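Serve Reception and Side-Out Rate in School Volleyball: Project Report

3. Method

Matches played at Wirkdale and Kelwood in June were scored from the bleachers by 2 students working independently. Each serve reception was graded on the usual scale from 0 (ace or overpass) to 3 (setter can use all hitters). Where the two grades differed, the lower one was kept. A rally was marked as a side-out if the receiving team won it. Service errors were left out, as no pass is made on them. The sample was closed at 300 receptions, spread over 6 matches.

4. Results

Side-out rate rose with pass grade for both teams. The step from grade 1 to grade 2 was larger than the step from 2 to 3. Kelwood passed better on average, but Wirkdale won more rallies from grade 1 passes, mostly on high balls to the left side. Rotations with the setter in the front row showed no clear pattern.

5. Limits

Grades 1 and 2 are hard to separate from the side of the court. Serve speed was not measured, so a low grade may reflect a hard serve or a slow passer. Scores were not adjusted for opponent strength.

6. Further work

A sample of 400 receptions or more would allow each rotation to be tested on its own. Jump serves and float serves should be logged separately.
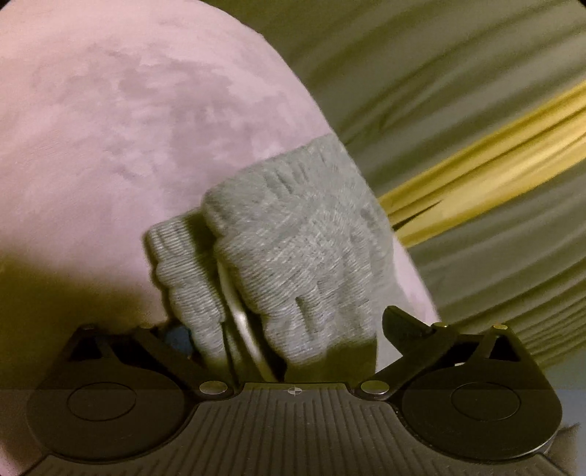 Gianni Morelli: I would keep the service errors in a separate column. They don't affect the pass grades, but you need them if you want your side-out rates to match the ones coaches use.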